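Paying for the Arm, Paying Again for the Patience

By Danica Nikolovski

The Oner kit from Wragg costs 3,155 with the arm, the gripper, the small wrist camera and one year of the software. For a school or a small workshop it is a serious amount of money. I have used it since April and my opinion is divided.

The hardware I like. The assembly took me one long evening, and the printed guide has 16 pages which are clear even for a person who never held a servo before. My colleague Todor Georgiev built the cheaper Totov arm last year and he still looks for two of its screws.

What I do not like is the way Wragg sells the learning part. The brochure promises that the arm will "pick up your task in 20 demonstrations". Maybe it is so for one block on a white table. For soft toys and a basket, my arm needed many more, and the software plan stops at 1,000 recordings per year. After this you pay. I think a company which knows how much practice its product needs should not put the price exactly there.

The wrist view is the strongest argument for the kit. On my grid mat, with the wicker basket in one corner and the orange foam cube waiting near the top, it gives the close look that a camera on a tripod never gave me. Fast movements make the picture a little soft - I can live with that.

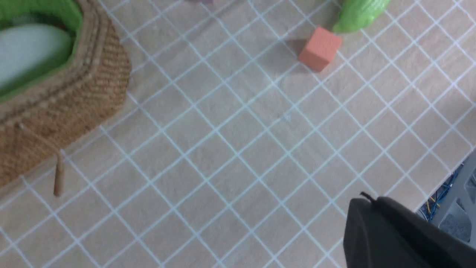

Who should buy it

A teacher with a budget and free afternoons, yes. A person who wants a helper that tidies the room, no, and the shop in Flisham should say this to customers before they pay. I would also ask Wragg to sell the arm alone, without the plan. I asked them two times by email and I still wait for the answer.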